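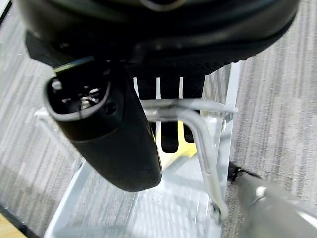

Shop > Office Chairs > Replacement Parts > Casters

We use cookies to keep your cart working and to see which pages get visited. By staying on this site you accept them.

Worku Soft-Tread Caster Set

The Worku set replaces the hard plastic wheels that come with most office chairs. The tread is a soft polyurethane that rolls quietly and doesn't mark wood or vinyl. Each wheel turns on a steel axle with a sealed bearing and needs no oil.

The stem is the standard push-in type used on Tallivine and Trulirero chairs. If your chair has threaded stems, this set will not fit. Measure the old stem before ordering.

What's in the box

- 6 casters (five for the chair and one spare)
- 2 felt rings for noisy sockets
- Fitting sheet

Fitting

1. Turn the chair over and rest the seat on a carpet or blanket.
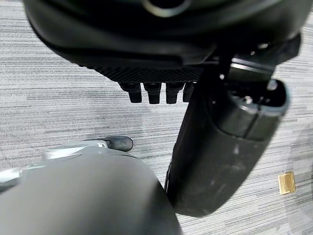 2. Pull each old caster straight out. A stiff one can be eased with a flat pry bar held against the base.
3. Wipe the sockets clean and push the new stems in until they click.
4. Set the chair upright and sit down in it once to seat the stems fully.

Carpet use

The soft tread is made for hard floors and low-pile carpet. On deep pile it will drag, and the wider Worku Carpet Caster is a better choice.

Price and delivery

$37 per set. Orders ship from our Arnville warehouse. Unused sets can be returned within 12 days of delivery, in the original box.

For stem sizes not listed, write to Zakhar Kobzar in the parts department and include the chair model.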